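Subject: Notes from the open day at Lowther
From: Brurnora members' list
Date: 08/12/2021

Hello all,

A few of you asked for a write-up of the open day, so I am sending it to the whole list. The demonstration was in the kitchen at Lowther. We were let in by groups and each group got two turns, one at the counter and one in the back room where the Pevus software is shown on a screen.

The task at the counter was everyday kitchen work: boards, lids, a toaster. The arm has a two-part control set-up. The operator sets the job and Pevus plans the reach. They have logged 1,419 attempts so far and want 300 more before January. I asked how close the fingers are allowed to come to a surface, and was told the limit is set separately for each job.

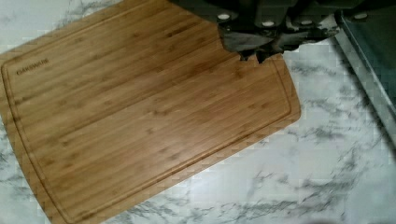 Yuk-lan Liu wrote:

> Did they say anything about marble? We tried the Dredano arm
> on a pale worktop and it kept misjudging the height. We ended
> up slowing it right down. Also, is the visit open to people
> who are not members? I have two colleagues who would come.

Yes to the second. Non-members can book, but places are capped at 100 and members get first call. On the first, I did ask about pale worktops. The answer was that they check the height again at the start of every run. I did not get a figure for the error.

The toaster was the part I had come for. A wooden block does the job of the bread, and the counter is left as busy as a home kitchen would be, with the knife block, the cereal and the kitchen roll all out.
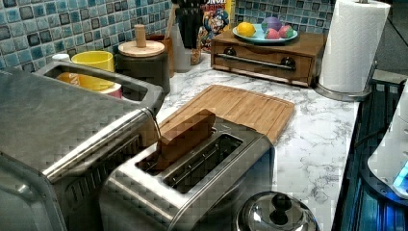 Booking for the next visit

Write to the list address with your name and any access needs. The fee is 165 for a group, payable on the day. Parking is behind the building, and the side door is the one to use.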